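소설 "소금 등대의 목록" 저자 게노베파 야신스카 인터뷰

게노베파 야신스카(Genowefa Jasińska)의 장편소설 "소금 등대의 목록"이 번역되어 나왔다. 가라앉은 항구도시 그레부브몽(Grevuvmont)과, 그 도시가 남긴 물품 목록을 베껴 쓰는 필경사의 이야기다. 원서는 982쪽이고 한국어판은 세 권으로 나뉘었다. 인터뷰는 2024년 12월 8일 화상으로 진행했고, 통역을 거친 답변을 글로 옮기면서 순서를 조금 바꾸었다.

소설의 출발점부터 물었다. 야신스카는 도시보다 목록이 먼저였다고 답했다.

"처음에는 이야기가 없었습니다. 배에 실린 물건의 이름만 적은 종이가 한 장 있었어요. 밧줄, 소금, 납, 말린 생선, 종. 제가 지어낸 목록이었고, 그걸 누가 적었는지 궁금해졌습니다. 필경사가 생기고 나니 그 사람이 사는 집이 필요했고, 집이 있으려면 길이 있어야 했지요. 그레부브몽은 그런 식으로 커졌습니다."

집필에는 오랜 시간이 걸렸다. 첫 원고는 458쪽에서 멈췄고, 작가는 그것을 한동안 꺼내 보지 않았다고 한다. 다시 쓰기 시작한 것은 어느 해 1월이었다.

"난방이 고장 나서 부엌에서만 지내던 때였습니다. 원고 상자가 부엌 찬장 위에 있었어요. 다시 읽어 보니 필경사가 너무 많은 것을 알고 있었습니다. 도시가 왜 가라앉았는지, 누가 수문을 열었는지 전부 설명하고 있더군요. 그 부분을 다 들어냈습니다. 남은 것은 절반이 안 됐습니다."

완성본에서 수문을 연 사람은 끝까지 밝혀지지 않는다. 독자들이 가장 많이 묻는 것도 이 대목이다. 답을 정해 두었느냐고 묻자 작가는 그렇다고 했다.

"저는 알고 있습니다. 편집자도 압니다. 하지만 필경사는 몰라요. 책은 필경사가 쓴 것으로 되어 있으니 책에도 없습니다. 2권의 세관 장부 장을 천천히 읽으면 짐작할 수는 있을 겁니다. 거기서 날짜가 한 번 어긋납니다. 교정자가 두 번이나 고쳐 놓아서 제가 두 번 다 되돌렸습니다."

소설에는 그레부브몽 말로 된 낱말이 29개 나온다. 뜻풀이가 붙은 것도 있고 문맥으로만 짐작해야 하는 것도 있다. 가장 자주 나오는 '스킥톤(Skikton)'은 바닷물이 집 안으로 들어온 뒤 벽에 남는 선을 가리킨다. 도시 사람들은 이 선을 기준으로 나이를 세고 빚을 갚는다.

"언어 전체를 만들 생각은 없었습니다. 문법도 없어요. 번역할 수 없는 물건과 습관에만 이름을 붙였습니다. 한국어 번역자가 이 낱말들을 소리대로 둘지 뜻으로 옮길지 물어 왔을 때, 스킥톤만은 소리대로 두어 달라고 했습니다. 나머지는 맡겼습니다. 어떤 낱말은 한국어 쪽이 더 짧고 나아 보였습니다."

역사소설로 읽는 독자와 환상소설로 읽는 독자가 나뉜다는 이야기도 꺼냈다. 서점에서도 두 서가에 나뉘어 꽂힌다. 작가는 크게 신경 쓰지 않는 듯했다.

"마법은 한 번도 나오지 않습니다. 그런데 지도에 없는 바다가 나오지요. 그러니 둘 다 맞는 자리입니다. 제 동생은 요리책 옆에 꽂아 두었다고 하더군요. 소금에 절이는 장면이 많아서요."

3권에 들어서면 화자가 바뀐다. 필경사의 목록을 물려받은 사람은 자바츠카(Zawadzka)라는 성으로만 불리는 여자로, 글을 읽을 줄 모른다. 그는 목록의 모양과 잉크 냄새, 종이의 두께로 물건들을 구별한다. 이 권은 앞의 두 권보다 짧고 대화가 거의 없다.

"자바츠카는 원래 1권에서 두 줄 나오고 사라지는 사람이었습니다. 생선 통을 나르는 사람이었어요. 그런데 그 통이 어디로 가는지 제가 적어 두지 않았더군요. 통을 따라가다 보니 3권이 됐습니다. 글을 읽지 못하는 사람에게 책을 맡기는 일이 어려웠고, 그 권만 네 번 고쳐 썼습니다. 처음에는 그에게 글을 가르쳐 주는 노인이 있었는데 세 번째 원고에서 뺐습니다."

자료 조사에 대해서는 말을 아꼈다. 옛 항구의 세금 규정집과 염전 일꾼들의 임금표를 읽었지만, 그대로 가져온 것은 없다고 했다. 소설 속 도량형은 작가가 따로 만든 것이다. 소금 한 '모르'가 어느 정도냐고 묻자 아이 하나가 질 수 있는 무게라고 했다.

"장마다 무게의 합이 맞아야 했습니다. 배 한 척에 실을 수 있는 양이 정해져 있으니까요. 계산이 틀리면 배를 가라앉히거나 한 척 더 띄워야 했습니다. 4장에서 배가 가라앉는 건 그래서 생긴 일입니다. 처음에는 도착하는 배였어요."

한국어판 표지는 원서와 다르다. 원서에는 등대 판화가 들어갔고, 한국어판은 제목만 남겼다. 작가는 책을 받아 본 뒤 세 권을 쌓아 두었을 때의 책등이 마음에 든다고 전했다. 번역자 후기에는 낱말 표가 실려 있는데, 작가의 부탁으로 본문을 다 읽은 뒤에 보도록 3권 맨 뒤에 두었다.

다음 책은 이미 쓰고 있다. 제목은 "렌드우드(Rendwood)"로 정했다. 숲에서 일하는 측량사들의 이야기이고 그레부브몽과는 이어지지 않는다. 분량을 묻자 훨씬 짧을 것이라고 했다.

"측량사 둘이 같은 숲을 재는데 넓이가 다르게 나옵니다. 한 사람은 낮에 재고 한 사람은 밤에 잽니다. 지금은 거기까지 썼습니다. 바다는 나오지 않습니다. 배도 없고요. 소금은 조금 나옵니다."

마지막으로 한국 독자에게 하고 싶은 말을 물었다. 작가는 잠시 생각하더니 1권의 첫 목록은 건너뛰어도 괜찮다고 했다.

"여덟 쪽이나 됩니다. 지루하면 넘기고 나중에 돌아오세요. 3권에서 자바츠카가 그 종이를 다시 펼칠 때 읽어도 늦지 않습니다. 저도 낭독회에서는 늘 둘째 쪽부터 읽습니다."
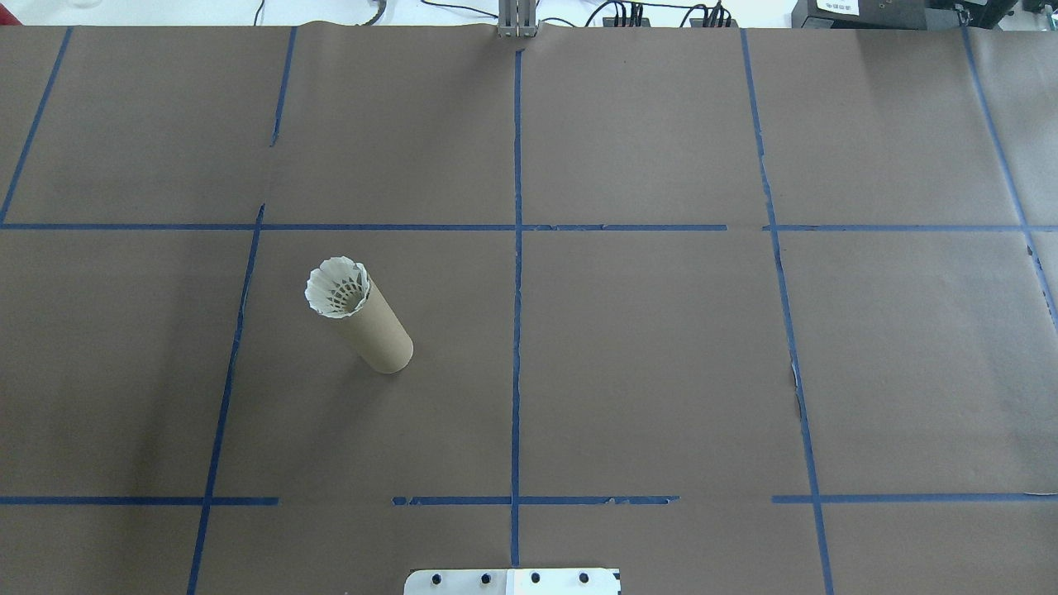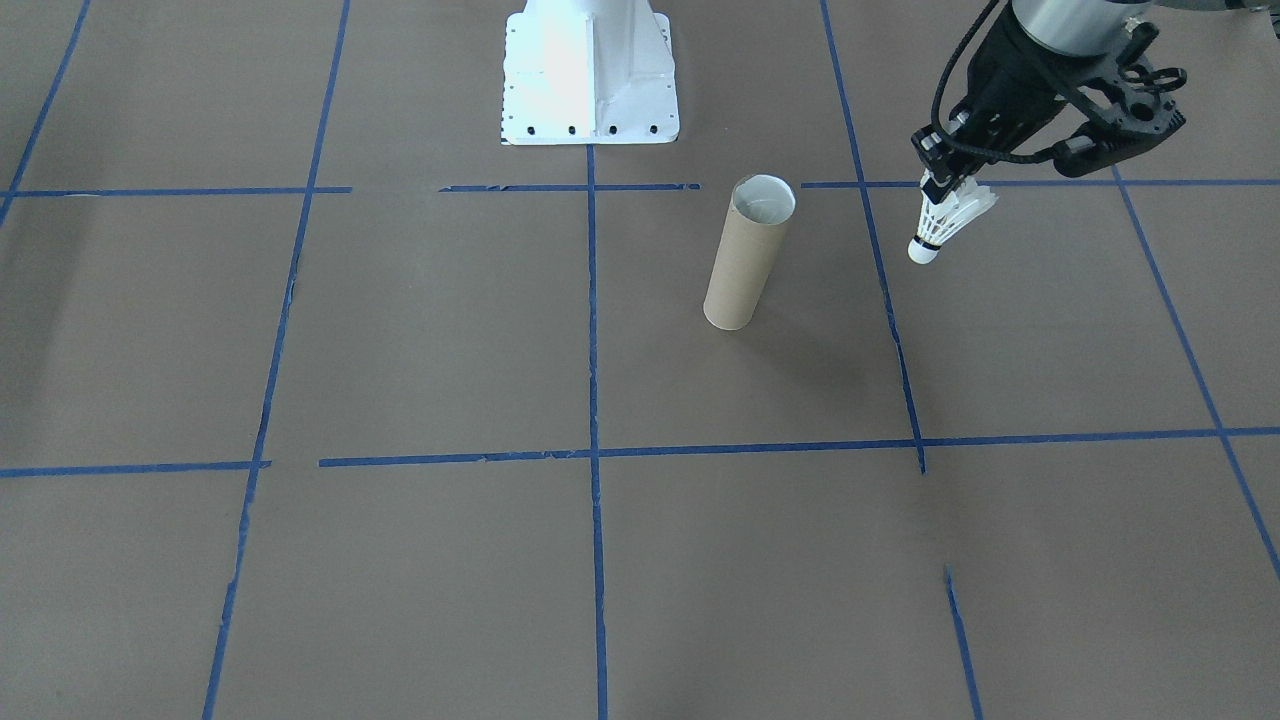

갈색 종이 위의 파란 테이프 격자와 세워 둔 종이 원통. 첫 번째 사진에서는 원통 위쪽에 흰 셔틀콕이 꽂혀 있다.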